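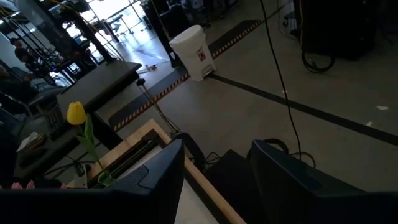

Wrist Views and the Cost of Clutter

Last updated: December

Search this site Enter keywords Go

The manipulation group at Unar spent the autumn on a narrow question: how much does a wrist camera help when the room around the robot is left as it is? The lead engineer on the study, called Hikside, described the setup as plain. One arm, one two-finger gripper, one small camera at the wrist, and a policy trained on 232 demonstrations.

"The fingers take up the lower part of every image," the engineer said. "What is left over is table, floor, windows, whatever the arm is pointed at. We wanted to know if the policy was using that."

The group ran 166 trials of a pick-and-place task. In one condition the background was masked before the image reached the policy. In the other it was kept. Success was 84 percent with the background kept and 14 points lower with it masked.

The engineer was cautious about the gap. "It could mean the policy locates itself from fixed things like a floor line or a table edge. It could also mean that our mask removes useful pixels near the fingertips. We can't separate those two yet."

Daylight was the harder variable. Large windows change the exposure from one hour to the next, and trials after 4 p.m. were logged separately. "The late runs are noisier — I would not draw a curve through them," the engineer said.

The masking code was adapted from Plunus, the group's older labeling tool. A repeat is planned at the Pichon site, with the same gripper and a tighter mask. The trial logs will be released after that run.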